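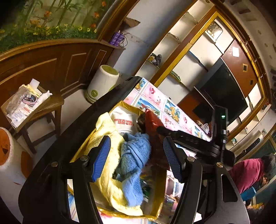
Keskinen's next phone shows up in green, and I kind of want it

December 2019

Well, I was all set to hold on to my old phone until August, and then the Drusatari 8 leaked again. A shop listing over at Mondside had it up for up to 30 minutes last night before the page went dead, and I was lucky enough to be refreshing it at the time (yes, I need a hobby).

The listing had two things we hadn't heard before. One is a mossy green back, which I like a lot more than the gray Keskinen has been selling us for years. The other is the battery — same size as the old one, sadly, but with faster charging. There was also a model number ending in 1477, and that matches the one Rilletero posted last month, so I'm inclined to believe it.

No price yet. The headphone jack wasn't mentioned either, and I'm not getting my hopes up there. I've emailed Keskinen and will update this post if they write back.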